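Why Does a Plastic Bag Crinkle?

Grab a shopping bag and give it a squeeze. Crinkle, crackle, crunch! What a lot of noise from something so thin!

Most shopping bags are made of a plastic called polyethylene. Its molecules are super long chains, like spaghetti – only far too small to see. Factories melt the plastic and blow air into it, a bit like blowing a giant bubble. The bubble cools into a thin film, and the film gets cut and sealed into bags.

So where does the noise come from? When you squeeze the film, it bends into little creases. Each crease can suddenly snap from one shape to another, and every snap gives the air a tiny push. Your ears pick up all those pushes as crackling. Wow!

Try it yourself! Ask a grown-up for a clean bag and a paper napkin. Scrunch each one slowly, then quickly. Which is louder? (Keep bags away from your face, and away from babies and pets.)

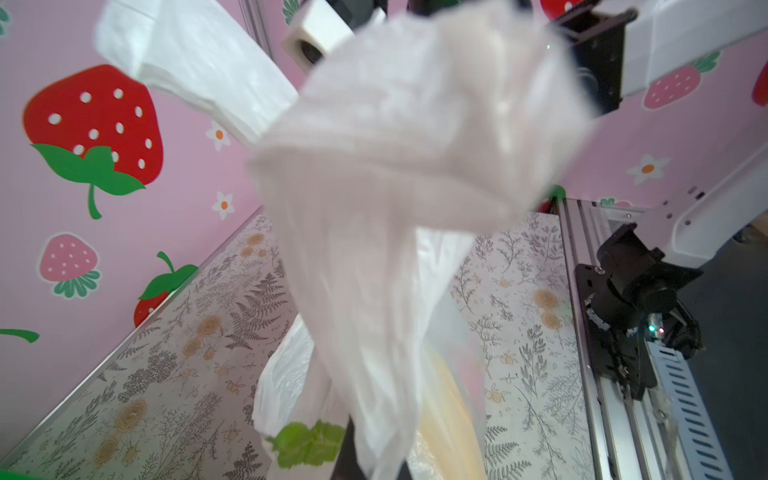
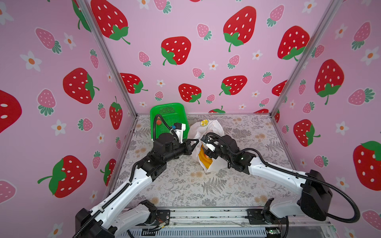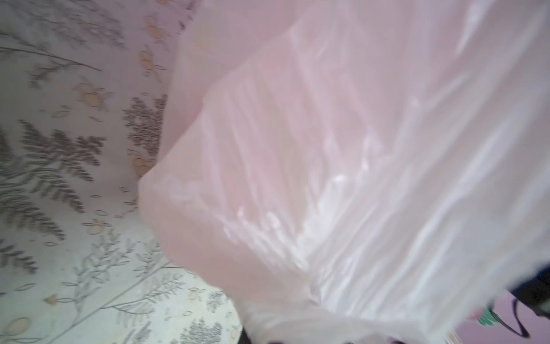
Plastic bags are thin, light and great at making wrinkles!

Words by Rosaire Desjardins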